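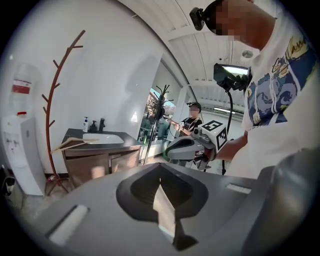

*White T-shirt, blue swirls, yellow lettering up by the shoulder.*

I bought a record last December without hearing a note of it, and I've been defending the decision at dinner tables ever since. So let me have a go at doing it properly, in writing, where my brother-in-law can't interrupt.

The record was *Viltby* by Closterov, a duo made up of Faustine Masson (songs, piano, most of the singing) and Gaëtan Lebrun (everything with strings on it). I knew them a bit. I'd seen them support somebody in a room above a pub, and I'd liked the way Masson stopped a song halfway through the first verse, said "no, slower", and started again. I didn't go home and stream them, though. I kept meaning to! Then the album turned up on the Didia label's mailing list, on vinyl and CD only, with no streaming for the first six months, and I thought, oh go on then.

People were furious about the six months. You'd have thought Didia had started charging for air. The complaint, as far as I can boil it down, was that keeping an album off streaming is snobbish and a bit greedy, and that it punishes the teenager with a phone and no turntable. I take the second part seriously. I was a teenager with a tape recorder and no money, and most of what I loved I'd pinched off the radio with the DJ's voice over the first four bars. (I still expect a man to say "and it's ten past nine" at the start of one particular song, and I feel let down when he doesn't.)

But I think the label was right, and I think more small labels should try it.

My reasoning is mostly about what happened in my own kitchen. The record arrived, I put it on, and I didn't like side one. It's slow. The opener, "Lagos", is over 7 minutes long and for the first two of them Lebrun plays the same figure on a nylon-string guitar while somebody shuffles about in the room. If I'd been streaming it I'd have been gone by the first shuffle, off to something with a chorus. Only I'd paid for it, and I'm mean with money, so I played it again the next evening while I did the potatoes. And again on the Friday. By the following week I was humming that guitar figure on the bus, and when Masson finally comes in, low and a bit cross, with the line about her aunt's suitcase, I had to put the peeler down.

Would I have got there with it sitting in a playlist next to everything else ever recorded? I'd like to say yes. I know myself better than that.

My friend Nusrat Jayasinghe, who runs a stall selling second-hand records and hears me out on this sort of thing more patiently than I deserve, thinks I'm kidding myself. She says the effort I'm so proud of was just guilt over the price. Well, fine! Guilt got me to the fourth listen, and the fourth listen is where the good stuff was. I don't much mind what pushes me through the door.

She also made a better point, and I've been chewing on it for months. She said the wait only works when people already trust the label, and that a new act with no following would simply vanish. I haven't got a tidy answer to that. Didia has been going long enough that I'll open their parcels without looking at the name on the sleeve, and that's a rare thing to have. Müzeyyen Ekinci's first album came out on the same label, the ordinary way, everywhere at once, and it probably needed to. She's a wonderful singer and hardly anyone had heard of her. I can't see how hiding her record would have helped.

So perhaps it's a second-album trick, or a fifth-album trick. It still beats what we've got now, where an album comes out on a Friday, everybody says it's a masterpiece by teatime, and on the Monday you can't find a soul who's reached the end of it. I've done it myself. I once told a whole table how much I loved the last track on something, and Heidrun Ruchti, who teaches cello and doesn't miss much, asked me how it went. I hummed a bit of the second track and changed the subject to cheese.

The money matters too, and I wish fans were less squeamish about it. The first pressing of *Viltby* was 249 copies and mine is number 128, written on the back in biro. Whatever Masson and Lebrun made from that, they made it from people who wanted the thing enough to fill in an address. I don't know what the streaming version will bring in and I'm not going to pretend to do the sums. But I know which of those two I'd rather be paid by.

I would change one thing. Put a couple of songs up free from day one, whole songs, for the kid with the phone. "Lagos" is a hard way in and the closer, "Half the Washing", would do the job nicely: three minutes, a proper tune, Lebrun singing harmony as though he's been told off for it. Let people have that and make them wait for the rest.

The six months are up this week, as it happens. *Viltby* goes on all the usual services on Friday and I expect there'll be a fresh round of people telling me it's boring. Give "Lagos" four goes before you write in. You can do the potatoes while it's on.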